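3. Caixa de recolha: preparação, utilização diária e limpeza
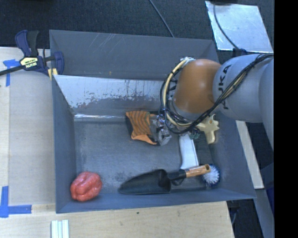
Ye-ji Yeon pede que se diga logo no início que uma luva esquecida no fundo da caixa conta como caixa ocupada, e que o turno seguinte não deve começar a depositar peças por cima dela. O pedido foi aceite e está agora no ponto 3.3.

Esta secção aplica-se às caixas cinzentas de fundo plano com rampa interior, usadas na separação de luvas de trabalho e outros têxteis de proteção nas instalações da Sastik. As caixas pequenas com tampa são tratadas na secção 4. Quem só precisa de esvaziar a caixa pode passar ao ponto 3.4.

3.1 Antes de começar

Material necessário:

Pano de microfibra seco e outro humedecido
Detergente neutro Flondent, diluído conforme o rótulo
Escova de cerdas macias
Saco de rede para luvas reutilizáveis
Saco opaco para luvas rejeitadas
Folha de registo da caixa

Não use palha de aço nem espátulas metálicas. A pintura gasta da rampa levanta com facilidade e as lascas agarram-se à malha das luvas.

CUIDADO – Não introduza as mãos na caixa com a célula em funcionamento. Pare a célula, siga o procedimento de bloqueio da secção 1 e só depois aproxime-se.

3.2 Colocação e nivelamento

1. Coloque a caixa nas marcas do pavimento, com a rampa voltada para o lado da parede.

2. Verifique se os quatro cantos assentam. Se um deles ficar levantado, corrija com os calços fornecidos. Não dobre cartão para fazer de calço.

3. Passe a mão enluvada pelo rebordo superior, a toda a volta. Se sentir rebarbas, retire a caixa de serviço e avise a manutenção.

4. Observe a base da rampa, na junção com o fundo. É ali que se acumulam fios soltos e pó. A junção deve estar limpa antes do primeiro depósito.

5. Confirme que o número da caixa corresponde ao da folha de registo. A caixa 73 foi transferida para a linha de lavagem em agosto e já não deve aparecer nas folhas desta secção.

Nota: riscos nas paredes e manchas no fundo são desgaste normal e não impedem o uso. Amolgadelas que alterem o assentamento da caixa, sim.

3.3 Depósito das luvas

1. Confirme que a caixa está vazia. Uma única luva já obriga a esvaziar e a registar antes de começar um lote novo.

2. Retire das luvas tudo o que não seja têxtil: etiquetas de arame, molas, clipes, restos de fita adesiva.

3. Vire para o lado certo as luvas que venham do avesso. Os dedos dobrados para dentro devem ser puxados um a um, sem esticar o punho.

4. Deposite as luvas soltas. Não as ate aos pares nem as enrole uma na outra.

5. Deixe-as deslizar pela rampa. Se uma ficar presa a meio, não a empurre com outra luva – pare, retire-a e volte a depositá-la.

6. Não ultrapasse 30 luvas por enchimento. Acima desse número as de baixo ficam comprimidas contra a base da rampa e saem amarrotadas, o que atrasa a inspeção.

7. Anote na folha o modelo, a quantidade e a hora de fecho.

Luvas de duas cores, como as de malha laranja com zonas pretas, são registadas pela cor dominante das costas da mão. Na dúvida, escreva as duas cores, separadas por uma barra. Já tivemos lotes inteiros duplicados porque um turno escreveu "laranja" e o outro escreveu "preta".

CUIDADO – Luvas com óleo, solvente ou produto desconhecido não entram nesta caixa. Vão para o recipiente fechado da zona de resíduos, com etiqueta preenchida.

3.4 Esvaziamento

1. Pare a célula e faça o bloqueio (secção 1).

2. Calce luvas próprias, de cor diferente das que estão na caixa. Parece um pormenor, mas evita que as suas acabem no saco errado.

3. Retire primeiro as peças encostadas à base da rampa. São as que ficam mais escondidas e as que mais vezes são esquecidas.

4. Separe à medida que retira:
Boas: saco de rede
Com furo, costura aberta ou revestimento a descolar: saco opaco
Sem par: tabuleiro lateral, palma para baixo

5. Olhe para o fundo a partir de cima e depois de um dos lados. As luvas de partes escuras confundem-se com o cinzento do fundo quando a luz é fraca.

6. Feche os sacos e escreva neles o número da caixa.

7. Rubrique a folha. Sem rubrica, o turno seguinte trata a caixa como ocupada.

As luvas sem par ficam no tabuleiro até ao fim do turno. Se o par não aparecer, passam para a gaveta da Kiani, onde são agrupadas por tamanho e mão. Não junte por conta própria uma esquerda e uma direita de modelos diferentes, mesmo que a cor seja igual.

3.5 Limpeza

Limpeza curta, em cada mudança de lote:

1. Sacuda os fios com a escova, da rampa para o fundo.
2. Recolha-os com o pano seco.
3. Passe o pano húmido na junção entre a rampa e o fundo.
4. Seque com o pano limpo.

Limpeza completa, a cada 3 dias de utilização:

1. Retire a caixa das marcas. São precisas duas pessoas.

2. Aplique o detergente diluído nas paredes e na rampa, de cima para baixo. Deixe atuar o tempo indicado no rótulo.

3. Esfregue com a escova macia. Nas zonas onde a tinta já saiu e se vê o metal, use apenas o pano.

4. Enxague com pouca água. Incline a caixa para escoar e não a deixe de pé sobre o canto.

5. Seque por completo, incluindo a face inferior. A humidade presa por baixo mancha o pavimento e o metal sem pintura ganha ferrugem.

6. Volte a colocar a caixa conforme 3.2.

Nota: o polimento para inox da Caltano não deve ser usado na rampa. Deixa uma película que passa para as luvas e que só sai na lavagem.

3.6 Problemas frequentes

As luvas param a meio da rampa.
Verifique se há resíduos de cola ou tinta levantada. Limpe com o pano húmido. Se a tinta estiver a soltar-se em placas, retire a caixa de serviço.

As luvas juntam-se todas no mesmo canto.
Em geral é falta de nivelamento. Repita os passos 1 e 2 do ponto 3.2.

Aparecem fios de outra cor na malha.
A limpeza curta não foi feita na mudança de lote. Escove as luvas uma a uma antes de as passar à inspeção e anote o facto na folha.

A contagem não bate certo com a folha.
Veja o tabuleiro lateral e o interior das outras luvas, por esta ordem. Uma luva fina pode ficar enfiada dentro do punho de outra. No último inventário foram contadas 1.422 luvas, e as diferenças que restavam resolveram-se quase todas assim.

O punho vem deformado.
Não coloque essa luva no saco opaco sem a deixar repousar aberta sobre uma superfície plana. Volte a verificar no fim do turno.

3.7 Registo e alterações

As folhas de registo são guardadas na capa da linha e substituídas quando estiverem cheias dos dois lados. Não passe a limpo folhas antigas – as rasuras fazem parte do registo e basta rubricá-las.

Sugestões sobre esta secção devem ser entregues a Young-sook Wang, por escrito, com indicação do número do passo.

Última revisão: 2024-11-22. Alterados os pontos 3.3 (caixa ocupada) e 3.5 (polimento).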